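3.2 House rules for bimanual bag handling

We borrowed most of our good-practice rules from the Endero checklist, then cut them down, and I'll admit the first draft was way too long to be any use at the table. What's left fits on one page, and I like it a lot better! The main rule is boring: no one reaches between the arms while the motors are live, even for a second, even to fix a zipper. The operator says "hands" out loud, waits for an answer, and only then goes in.

Clutter was the rule we argued over longest. Tretex clears the table down to the one object being handled (very tidy, and their logs are lovely to read). We leave other household stuff out on purpose, and we just ask that it stay put for a full block of 25 episodes. Soft bags get extra care, with three more checks: straps laid flat, zipper position noted, and cables looped clear of the fingers before the first grasp. If a cable snags, we throw the episode out and log it as a Quansah code 5, no haggling.

We ran 200 episodes under these rules in June, all on the Sokell task list, and I'd keep every one of them except the paper sign-off, which I found myself filling in at lunch.

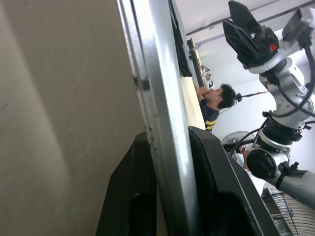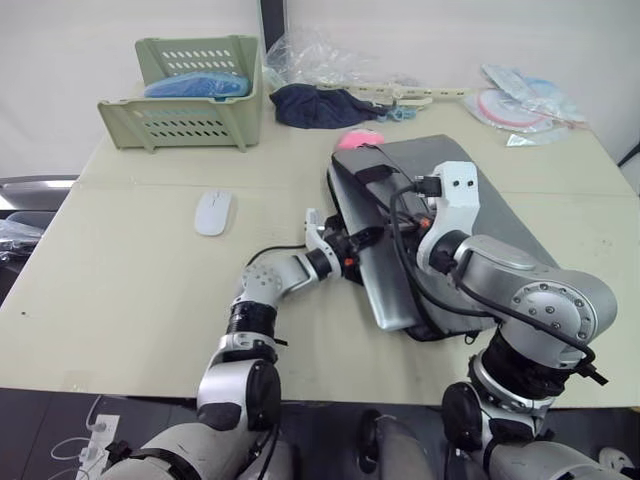
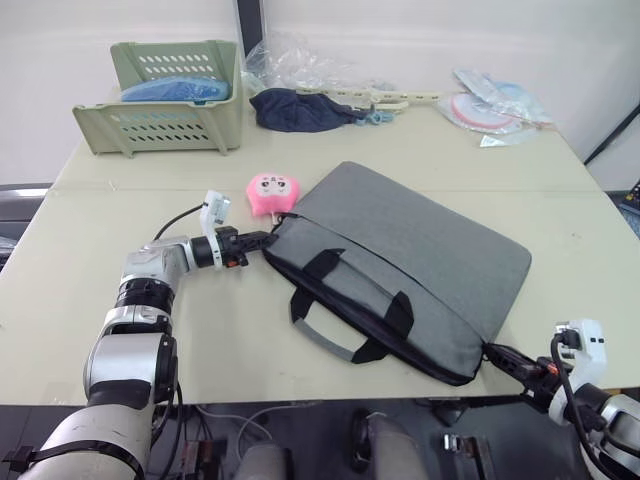

Figure 4. Work at the table, with robot arms in all three views. The second and third show the gray laptop bag with a gripper at each side.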